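Murville Residents Board > Facilities > Table surfaces in the shared workroom

Zutstead_Office
Posted June 4, 2025
Residents are advised that the management office is reviewing the work surfaces in the shared workroom. Two proposals have been received: replaceable white coverings, or bare boards refinished each January. The quoted cost is $253 for coverings and $400 for refinishing. Comments are invited in this thread.

P_Daneshvar
I support the coverings. A pale surface makes small parts easier to find, and a stained sheet can be replaced the same day. 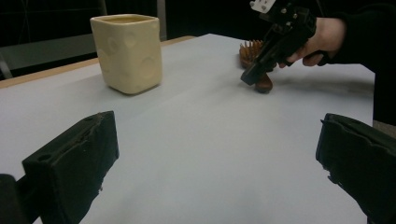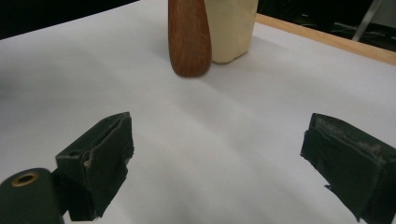
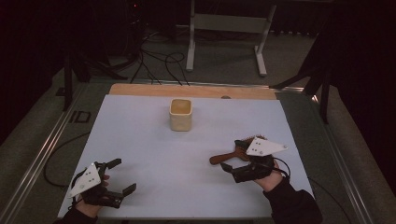

The office should also state who will order new sheets. Under the present rules, that duty is not assigned to anyone.

Vangate821
I must respectfully disagree. Coverings wrinkle, and glue reaches the board underneath in any case. Refinishing costs more but produces no waste.

Pejman Dehghan
Has the office confirmed that the refinishing quote includes sanding? The earlier one did not.

Zutstead_Office
Sanding is included. The room would be closed for 3 days.

Vangate821
That closure is acceptable to me.

P_Daneshvar
It is not acceptable to those of us with evening classes. I ask that my objection be recorded.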